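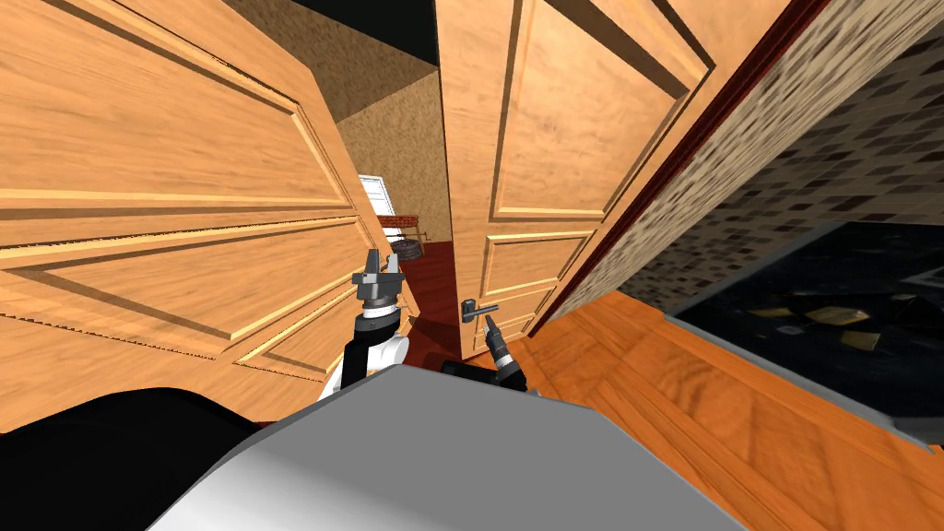

Gripper just below the door handle, simulated view.

To: table football rules list
Date: March 31, 2020
Subject: Re: Tie-breaks in the barrage groups

On the barrage question, one of the club secretaries wrote:

> We had three teams level on points in group B at the October
> tournament. The organiser went to overall goal difference and
> Prillel went out. My reading of paragraph 17 is that games
> between the level teams come first. Which is right? Also, do
> we restart the count when one of the three is separated from
> the other two?

Your reading is right. Paragraph 17 gives the order as: points in the games between the level teams, goal difference in those games, goals scored in those games, and only then overall goal difference. The organiser seems to have used the old sheet, where overall goal difference stood first. That sheet is still on the Werkoron site and should come down.

On the second point, yes, the count restarts. Once Clitar are placed first, the other two are compared on their own game and nothing else. If that game was drawn, you go on to overall goal difference for those two teams.

I have worked group B through again on this basis. Clitar stay first. Prillel beat Kontogiannis in the last round, so Prillel take second place and should have gone into the barrage. The result stands, as no protest was made within 20 minutes of the last whistle (paragraph 5).

Two things for the next version of the text:

- Paragraph 17 should say in words that the count restarts. At present it has to be worked out from the table in annex 6.
- The results sheet needs a column for goals in games between level teams. Organisers are doing this sum by hand on the back.

The same order applies in the team event, with individual games won used in place of goals. Please send any changes to the wording to the list and keep the paragraph number in the subject line.

Rules secretary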